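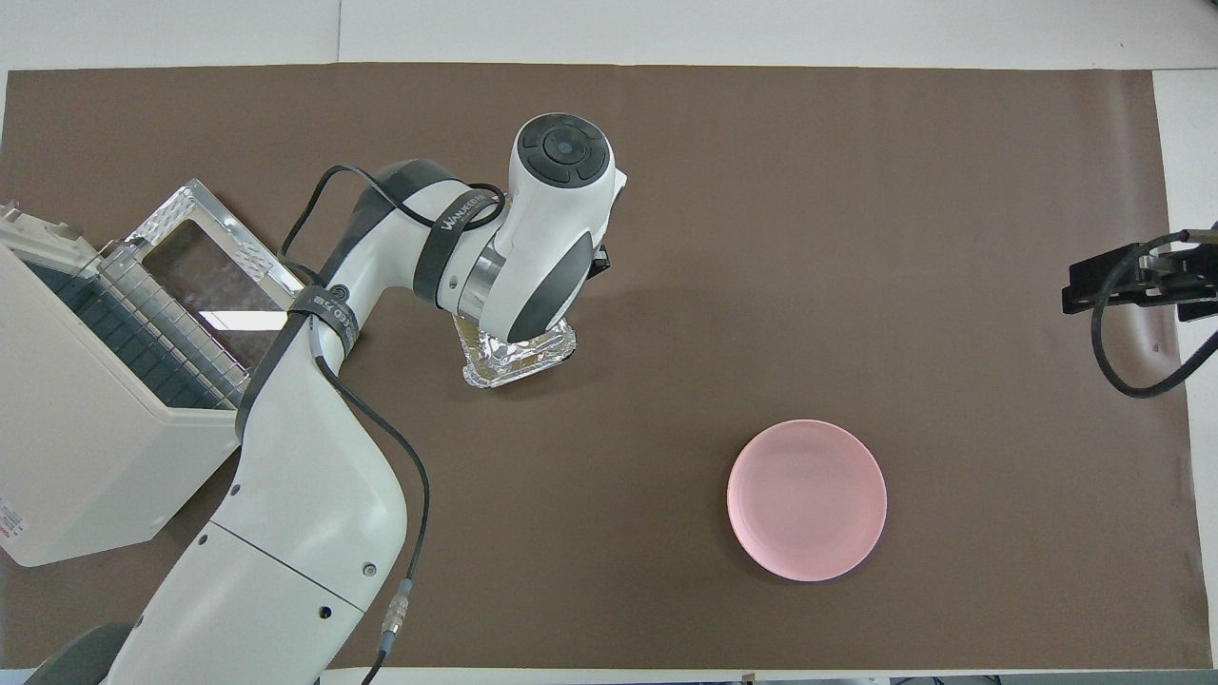
Trilham shops must stop giving plastic bags from March

By Ekrem Soylu
Posted at 4:15 p.m.

Small shops in Trilham will not be allowed to give or sell thin plastic bags from the first day of March. The city council approved the new rule this week, after a discussion which lasted until late in the evening. The rule is for food shops, bakeries, pharmacies, clothing stores and all the stands in the Kanura market.

The big supermarkets stopped with plastic bags already two years ago, when the first part of the rule came into force. Small shops received more time, because the council wanted them to finish the bags they had in their storage rooms. The city has 108 such shops on its list. Most of them are in the center, between the train station and the Tamihana bridge.

A shop that continues to give plastic bags will first get a letter. If the inspector finds plastic bags again at the second visit, the shop must pay $500. The council had discussed a higher amount, up to $2,000, but several members said this would be too much for a family business, and the lower amount was accepted.

Some bags are still permitted. Fish and fresh meat can be packed in a thin plastic bag without handles, and pharmacies can use a closed plastic bag for liquid medicine. Flower shops asked for the same exception for wet stems and did not get it. They can use waxed paper, or ask customers to bring their own bag. Shops that clean and repair clothes may keep the long plastic covers for suits and dresses until the end of the year.

Paper costs more

For many shop owners the main question is the price. A brown paper bag with handles costs about four times as much as a plastic one, and it takes much more place behind the counter. The shops may ask money for the paper bag, but they are not obliged to. In the shopping streets I visited, the opinions on this were different. Two bakeries told me they will give the small bags for free and ask 20 cents for the large ones. A shoe store next to the post office has decided to give no bags at all, only a string around the box.

"People will be angry for two weeks and then they will bring a bag from home," said the owner of a fruit shop on Station Street. She has sold cotton bags near the door since last summer and had to order them again in the fall.

Others are less calm. A seller of cheese and olives in the Kanura market said that paper becomes weak very quickly when something is wet, and that he has tried three types without finding a good one. He now packs the olives in tubs with a lid, for which he asks a deposit. He said that few of the tubs have come back until now.

Buying together

The paper supplier Drenomero, which has its warehouse behind the freight yard, will accept common orders from several shops. The smallest order for printed bags is 3,000 pieces, and this is more than a small shop can use in one season. Neighbors can now divide one order between them, if they agree on the same size and the same print. For plain bags without print there is no smallest order.

The bags come in three sizes. The company also sells brown paper on rolls and in flat sheets, for shops that like to wrap things by hand. A bookstore in the old town has worked in this way for many years and does not plan to change anything.

Delivery takes nine working days at the moment. Shops that want to have their bags before the rule starts should not wait until the last week of February, the company said, as the printing machine is already busy with calendars and menus for the spring.

What to do with the old bags

Shops that still have plastic bags can bring them to the recycling yard on the north side of the river. It is free of charge, also for large boxes. The bags must be clean and without price labels. The yard is open in the mornings from 8 until noon, and the entrance for cars is now on the side of the fire station, because the main gate is being painted.

For households nothing changes in the collection of waste. Used paper bags go in the blue container with newspapers and cardboard. If there is much grease on the paper, for example from pastry or fried food, it belongs with the kitchen waste. The staples must not be removed. Bags with a plastic window, as some bakeries have for bread, should go in the gray container if the window cannot be pulled out easily.

The inspectors will make their first visits in the second half of March. They will start with the market, then continue with the shopping streets in the center, and the shops in the outer districts will come after Easter. In the first visit they will also leave a card with the most important rules, which can be put beside the cash register. The card is printed in four languages.

The council will look at the results again in the fall. One of the points will be the thin bags for fruit and vegetables, which customers take from a roll. They are outside the rule for now. A proposal to include them received not enough votes, but the members who wrote it said they will bring it back in October with some changes.

Questions from shop owners can be asked at the business desk in the city hall, ground floor, room 6, also without an appointment.

Filed under: Local news, Shops & Markets

Get our morning newsletter in your inbox. You can unsubscribe at any time.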